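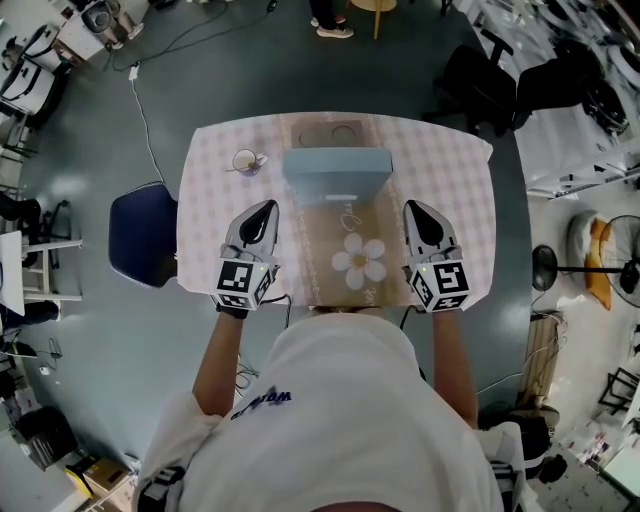 How much does a success rate of 87 percent tell you about a robot policy? Very little, until you know who picked the starting positions.

By Sheldon Gill, July

I finally read the Lirkley report on learning tabletop tasks from hand-held gripper demos. The method is fine: people do the job with grippers in their own hands, and the policy copies the motion. I like it. The headline number I don't trust. It comes from 42 trials on 2 tablecloths, and the box starts near the center every time. Move it to a corner and they report, in a footnote, more than 78 percent – over how many tries, they don't say.

I've written to ask for the failures. Until I see them I'm filing this under maybe.

Recent posts
Flurbridge and the missing baseline
Rereading De Bruijn on imitation
Vandedis: one demo, many claims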